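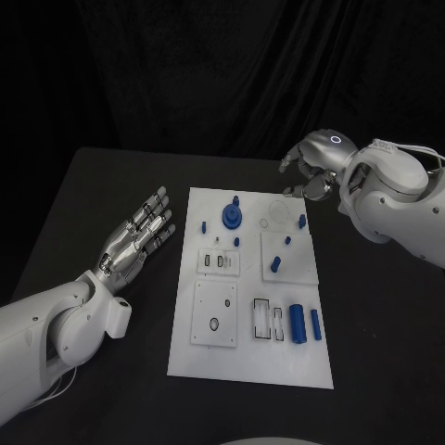 Why can't I just use a cup like my grandmother did, one student wrote on the feedback sheet for the last edition of this book, and I have been arguing with that student in my head ever since. It's a fair question! My own grandmother used a teacup with no handle, and her dumplings were better than mine are. So before we get into weighing and measuring I want to give the teacup its due.

Chapter 4
Weighing and Measuring

The teacup worked because it was always the same teacup. She had the same cup, the same bag of flour from the same store, the same bowl, and forty-odd years of knowing what the dough was supposed to feel like under her hand. If it felt stiff she splashed in more water and never wrote that down. What she left us, when we asked for the recipe, was a card that says "3 cups flour, water, egg" and I can tell you that following that card with the cups from my kitchen drawer gives you something you could patch a driveway with.

When I first taught the evening class at Cadside I had everybody scoop one cup of flour from the big tub and tip it onto the scale. Same tub, same set of cups. I expected small differences. We got one cup that was light and fluffy (spooned in, leveled off with a knife, very neat) and one that had been dug out like wet sand and pressed against the side of the tub, and the second one weighed almost a third more than the first. Now imagine that in a recipe that asks for six cups. You'd be off by the better part of two whole cups, and you'd think you were bad at baking.

I still do that exercise at the start of every course, and you'll find it as Activity 1 at the end of the chapter. Please do it even if you're working through the book at home by yourself. Scoop, weigh, write it down, dump it back, do it again. Your own cups won't match each other either.

What we'll cover

Weight and volume, and when each one makes sense
How to use a kitchen scale, including the tare button
Liquids, and how to read a measuring jug
Spoons and small amounts
Turning an old cup recipe into a weight recipe
Making a recipe bigger or smaller

Words to know

Weight: how heavy something is. In this book we use grams, with pounds and ounces where an American recipe gives them.
Volume: how much room something takes up. Cups, spoons, pints and milliliters all measure volume.
Tare: setting the scale back to zero with the bowl already on it.
Level: filled exactly to the rim, with the extra scraped off flat.
Packed: pressed down firmly, so the air is squeezed out. Mostly you see it with brown sugar.
Heaping: piled up above the rim. I wish recipe writers would stop using it.

Weight or volume?

Water doesn't care how you pour it. A cup of water is a cup of water, and the same goes for milk and oil and vinegar, so for thin liquids a cup or a jug is perfectly fine. Trouble starts with anything that has air in it or gaps between the pieces. Flour, cocoa, grated cheese, chopped onion, walnuts, spinach (spinach!). A cup of spinach leaves can be a handful or it can be half the bag, depending on how hard you push.

Grated cheese is my favorite one to argue about. Grate the same block on the fine side and on the coarse side, fill a cup with each, and weigh them. I did this at my sister's kitchen table in Zisenmont one June when it was too hot to turn the oven on, and we ended up eating the results on crackers and forgetting to write anything down, so you will have to do it properly for me.

Sticky things are a different kind of trouble. Honey measures all right in a cup, but then it stays there. With a scale you squeeze it straight into the bowl and stop when the number is right, and there's no cup to wash. I came over to scales for the sake of accuracy, or so I told people -- mostly it was the dishes.

About the scale itself

You don't need a fancy one. Mine is an Eledico with a crack across one corner and it has been through more flour than I'd like to think about. What you want is a flat top, a display you can still read with a big bowl on it, a tare button, and a switch between grams and ounces. Check which one it's set to before you start. I once weighed out butter for shortbread in what I thought was grams, and I'll leave it there.

Put the scale on a hard, level counter. Turn it on and let it settle to zero. Put the bowl on, press tare, and add your flour. Press tare again and add your sugar. You can go right through a recipe like that in a single bowl, as long as you go slowly, because once the sugar is on top of the flour you can't easily take any back out.

A pound is 454 grams. I'd learn that one by heart if I were you; it comes up all the time. The potatoes I buy from Karagiannis are sold by the kilo, and most of my older recipes ask for them by the pound, so when a recipe wants two pounds I weigh out 900 grams and don't worry about the last little bit. It's a potato. Baking powder is where I worry, and we'll get to baking powder in the section on spoons.

Before you read on

Find one recipe at home that uses cups. A family one is best, the more splattered the better. Copy it out by hand and leave a wide blank column down the right side of the page. By the end of this chapter you'll have filled that column with grams, and in Chapter 7 we'll cook from it.

If the recipe says "a teacup" or "butter the size of an egg" or "enough milk," don't throw it back and pick an easier one. Copy it down just as it is and put a question mark in the column. We'll start with those.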